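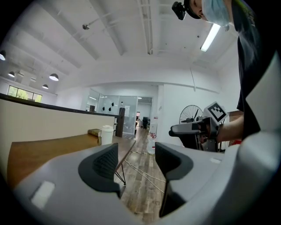
Budgeting for hand-held grippers: tips before you order

A pair of hand-held grippers looks like a small purchase. The invoice for the grippers themselves is seldom where the budget goes wrong. Work through the points below before comparing quotes.

1. Price the pair, then the spares. Finger pads wear first. Grorum sells pads in sets of two at $86, and a setup in daily use goes through a set every few months. Put two sets in the first order and avoid a second shipping charge.

2. List the mounting parts separately. Marker mounts, cables and head straps are often quoted as accessories. Ask for one line per part. Our last quote from Sotiropoulos came to $293 in accessories, and a single line reading "kit" would have hidden a duplicate cable set.

3. Measure the room before choosing cable lengths. Follow the route along the wall and add slack at both ends. A cable bought too short gets pulled straight across the floor, where people walk.

4. Plan for power. Count every plug the session needs, including fans and chargers, then buy a strip with two outlets to spare. Floor cable covers are cheap - order them at the same time.

5. Do not buy a special table. An ordinary one does for most tabletop work if it stands firm and a person can reach the middle while standing. We put $200 aside for furniture and spent none of it.
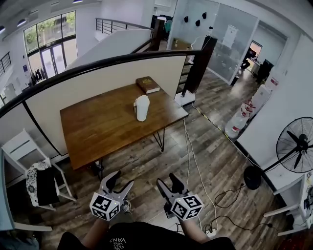
Both grippers held out toward the table, with a bottle and a thick book on top.

6. Use household objects for practice. Bottles, books and cups cover a useful range of widths and weights. Check the maximum finger opening on the data sheet first. The Grunda and the Melel differ here, and a thick book is a quick test of either.

7. Keep a reserve. Up to 173 dollars covered our first year of small items: tape, printed markers, screws, replacement straps. Enter it as its own line so it is not absorbed by something else.

8. Ask about lead times in writing. Pads are usually in stock. Housings are made in batches, and an order placed in July may not ship until the fall.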